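Sirimthorpe stone yard, open day

Got there late, parking is a mess, go before 10. Free entry, 6 bucks for the tour. Do the tour.

The yard opened in 1943 and the old saw shed is still standing -- loud even with nothing running. Guide rushed us past the office and straight out to the slab racks. 232 slabs in stock on the day, she said, most of it going to kitchens and hotel lobbys. Best part for me was the polishing line, got to feel the same stone at each grit. Wear closed shoes, they turned two people away.

Lunch was the Clindeo truck by the gate. Long line, good dumplings. Skip the coffee.

Gift shop is mostly coasters. Offcuts out back are cheaper and nicer, I almost took a green one home but it weighed a ton -- next time I bring teh cart.

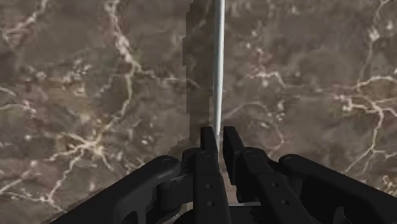
Brown marble with cream veins, polished.

Next open day is in March, same hours.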